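Plavance coat notes, version 4

Plavance is a small collection of grooming and shedding records for Finnish Lapphunds and a few other spitz dogs kept as house pets. Abílio Antunes keeps the files and answers the mail. Last change: February 15, 2021.

What is inside

The folder dogs has 47 text files, one for each dog. Every file starts with the name of the dog, the sex, the birth year and the coat color as the owner writes it. After this come the brushing entries, newest at the bottom. The folder tables has the same entries as CSV, separated by semicolons. Please check this before you open them in a spreadsheet.

Most owners live near Flastomholm, so the climate is cold and the heavy shedding starts late, often in May. Do not use these records to guess the season for a dog in a warm country. 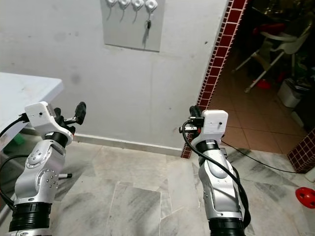
The column "amount" is a number from 0 to 4, where 0 means almost no hair in the brush. Owners do not judge this in the same way. I compared two sisters, MacKinnon and Mesutau, who live in different homes, and their numbers are hard to put side by side.

Known problems

- 2 files have no birth year.
- Bath days are missing in the older entries.
- Puppy coat and adult coat are not marked separately.

Use

You may copy and change the files for any purpose, but please keep the names of the owners out of it - some of them asked for this. Corrections are welcome by mail, with the file name in the subject line.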